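The Game I Bought Twice and Still Haven't Finished

I've been putting five-dollar games on a wish list for years, and this winter I finally started playing them.

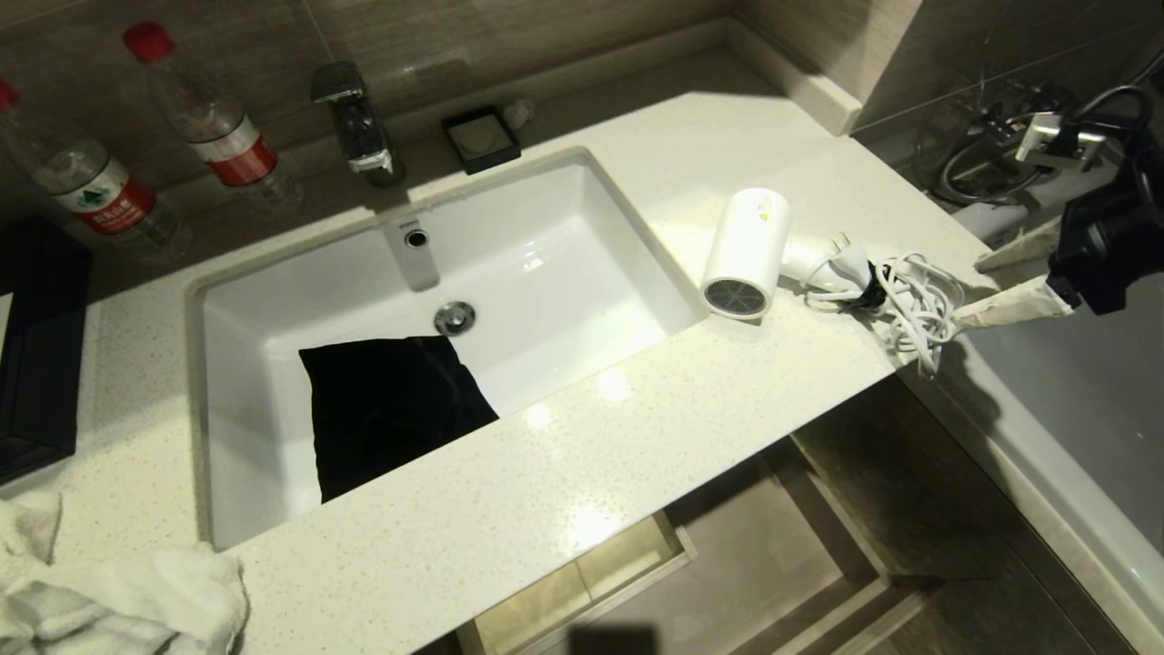

Shuzhen Xie told me I was doing it all wrong. You don't buy a game when it's cheap, she said, you buy it when you have a free weekend, and if it happens to be cheap that week, good for you. She said this over voice chat while beating me at Putska for the third time that evening, so I wasn't in much of a position to argue.

But I've been chewing on it ever since. My backlog stood at 38 games in December. I know the number since I finally went through the library and hid everything I'd finished, everything I'd given up on, and one farming game I'm pretty sure my nephew bought. Thirty-eight! A few of those I had never even installed. One of them, Litgate, I own on two different systems, because I grabbed it in a fall sale on my laptop and then grabbed it again on the handheld a year later, thinking, oh, I've always wanted to try that.

So I started with Litgate. Seemed only fair.

If you missed it (and plenty of people did), Litgate is a slow puzzle game where you run the lock gates on a canal. Boats come in, water goes up, water goes down, boats go out. That's the whole thing for the first couple of hours, and I loved those hours. The sound is wonderful, all creaking and sloshing, and there's a bell for each boat so you learn who's coming before you see them. Then the game hands you a second canal and a timetable, and I fell apart. I like a puzzle I can stare at. I don't like a puzzle with a ferry captain yelling at me. I've been stuck on the same foggy morning level for three weeks now, and I keep telling myself I'll get back to it.

Unlow went better. It's a platformer where you can't jump, which sounds like a joke until you play it. You climb, you slide, you get carried by things, and every so often you tip the whole room sideways and walk up what used to be the wall. I'd skipped it for ages because the store page made it look like homework. It isn't! I finished it in four evenings and then immediately started over to find the hidden rooms, and I never do that. The checkpoints are generous, the levels are short, and you can turn off the timer in the options menu, so please do that first thing. I have no idea why it's on by default.

Dalsgaard is the one I feel guilty about. Everyone whose taste I trust told me to play it. It's a big, talky mystery set on a family estate, with something like a novel's worth of dialogue, and I can tell it's good. The writing is sharp and the grandmother is one of the best characters I've met in a game in a long while. I just can't play it after work. I sit down at nine, read for half an hour, and wake up with the controller on my chest and the menu music looping. I tried it on a Sunday morning with coffee and it was a completely different game, so now it's my Sunday game, and at this rate I'll know who did it by summer.

Which brings me back to Putska, the game I didn't buy on sale at all. Shuzhen wanted somebody to play with, I paid full price the same night, and it's gotten more hours out of me than the other three combined. It's a two-player thing with little wooden carts that you load up and race downhill, and most of the fun is in deciding how greedy to get with the cargo. I'm always too greedy. My best score is just over 2000 points, and she laughed out loud when I told her. There's an online mode with strangers, too, but I tried it once and got paired with someone who packed his cart in the time it took me to pick up a barrel.

I did price it all out one night. I'm not going to print the total. Let's say the cheap games, added together, would have bought me a nice new controller, and mine has had a drifting left stick since before I ever heard of Litgate. In the canal game that's not so bad. In Unlow it sent me off a ledge over and over until I fiddled with the dead zone setting, and if your stick drifts too, look there before you spend any money.

My new rule is 2 games installed at a time, one for weeknights and one for Sunday. The wish list is still there, and I still get the emails. Last week one of them offered me the Dalsgaard expansion at half off, three more chapters with the grandmother in every one of them, and I had it in my cart before I'd finished reading. Then I closed the tab and went to see whether Shuzhen was online.

She was, and I lost by a barrel.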